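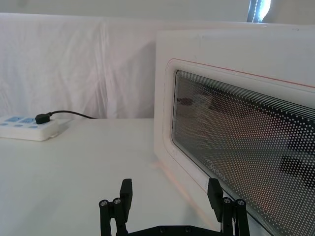

Blog > Trips > Subtitling and Dubbing

An Afternoon at the Visel Open House in Flevham

Print this page | E-mail to a friend

I've been writing subtitles from my kitchen for so long that I forget other people do this job in buildings, with coworkers and a parking lot. So when Visel announced an open house at their dubbing and subtitling studio in Flevham this April, I signed up the same morning and talked my old class buddy Cristian Ticona into driving. (He does Spanish, I do Dutch and German, and we mostly argue about commas.)

We got there a little before two, picked up our name stickers, and were put in the second tour group. Our guide was Saskia Ashby, who runs the language side of the place. She talks fast and walks faster, and I liked her right away.

The dubbing booths

First stop was the recording floor. An actor was redoing lines for a crime series called Roy, and we got to sit behind the engineer while she worked. One line was just "You knew?" and she must have said it every way a person can. The German version had come out too long for the mouth on screen, so the adapter was sitting there on the couch, crossing out words and calling new ones across the room. I could have watched that all day! In subtitles I get to cheat a little if a sentence runs over. She can't cheat at all, because the lips close when they close.

Cristian asked whether the actors see the whole episode first. Mostly no, they get their own scenes and a short note about the story. He was horrified. I'm still thinking about it.

Subtitles, my people

Upstairs is the subtitle room, much quieter, everybody in headphones. They had set up a spare desk where visitors could try timing a short clip, and I'm sorry to report I got competitive about it. The software is their own and it's called Trirnia. It shows the reading speed as a colored bar under each line, and the bar goes red when you've crammed in too much. I'd love that at home. I'd love it less if a client could see my red bars, and apparently the clients can.

Saskia told us they currently work in 12 languages in house and send the rest out to freelancers. One season of Roy came to 3556 subtitles in the English version, and every one of those had to be checked again after the producers recut the finale. You could hear the groans from the freelancers in our group. We've all had that e-mail.

The machine translation talk

The last part was a talk in the big meeting room, and it got a bit heated. Visel runs a first machine draft on some of the reality shows and pays editors to fix it. A woman near the front said that fixing a bad draft takes her longer than starting fresh, and she got applause. Saskia didn't dodge it. She said the drafts are fine for weather and cooking and terrible for jokes, and that comedy and drama still go to a translator from the first line. She wouldn't talk rates with the whole room listening, which I get, but I'd driven (okay, been driven) two hours and was hoping for a number.

They're keeping a list of freelancers for Dutch, Danish and Finnish, by the way. You do a timing test and a short translation, and you hear back by e-mail. I put my name down. Cristian says he's going to, and he left with the form folded up in his jacket, so we'll see.

If you want to go next time, book early and ask for the group that does the booths first. The later group got there after the actor had gone home, and they had to make do with a recording. Parking is behind the building, past the tire shop, and the sign is easy to miss from the road.

4 comments | 9 shares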